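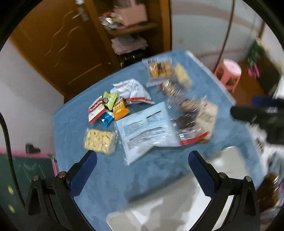

Lestden Library to open comics reading room with complete run of Wurus

October 9, 2024

Lestden Library has confirmed that its new comics reading room will open to the public next month on the upper floor of the main building. The room will hold more than fifty years of superhero and adventure titles, many of them given by readers in the town, and will be free to use for anyone with a library card.

The collection contains 1000 issues at opening. At its centre is a complete run of Wurus, the long-running team series that began as a back-up feature and later became a monthly title in its own right. The library also holds most of the issues of Irnska, which shared several of its characters with Wurus before the two titles were separated.

Elmarie Steyn, Head of Collections, said that the decision to create a separate room followed a steady rise in requests for older material.

“Readers have been asking for these comics at the main desk for some years, and we have had to bring them up from the store one box at a time,” she said. “Team books in particular are hard to follow from a single issue. A story may start in one title, carry on in another and finish in an annual. We wanted people to be able to sit down with the whole thing in order.”

The issues have been listed by title, number, writer and artist, and the list was added to the library's online catalogue in September. Where a story crosses between titles, the entry gives the suggested reading order. Letters pages have been listed separately, as they are often used by students of the period.

Most issues may be read in the room without booking. Early numbers of Wurus, and all issues with loose covers or weak spines, will be brought to the reader by a member of staff and must be read at the long table. Up to 5 of these may be requested at a time. Comics may not be borrowed, although collected editions will remain on loan from the ground floor in the usual way.

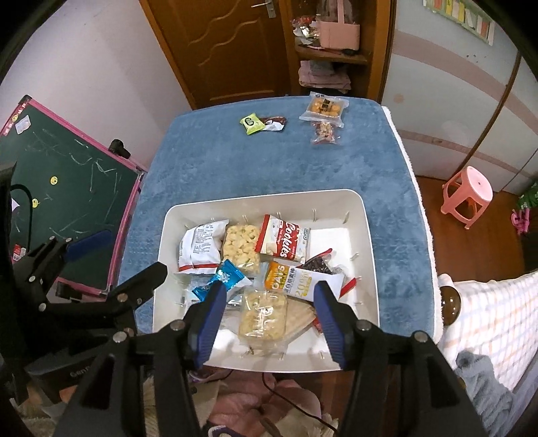

Snacks on the table. Food may not be taken into the reading room.

The opening display will look at the character Lai, who joined the Wurus team as a minor villain and stayed to lead it. It has been put together by Fereshteh Shahbazi, a comics historian, and follows the character through two changes of costume, a short-lived solo series and the much-debated issue in which she resigns from the team.

“Lai was never meant to last,” Ms Shahbazi said. “The early scripts give her very little to do. Later writers found that she was the one member who could disagree with everybody else and still be believed – and the book is better from that point on.”

Ms Shahbazi will give two evening talks during the first month. The first will cover the origins of the Wurus team and the second will deal with the final year of the series, including the plot lines left open when it closed. Places are free but should be booked through the library's website or at the main desk.

The library is still accepting gifts of comics, and would especially welcome the summer specials of Irnska. Donors are asked to send a list of titles and issue numbers before bringing items in.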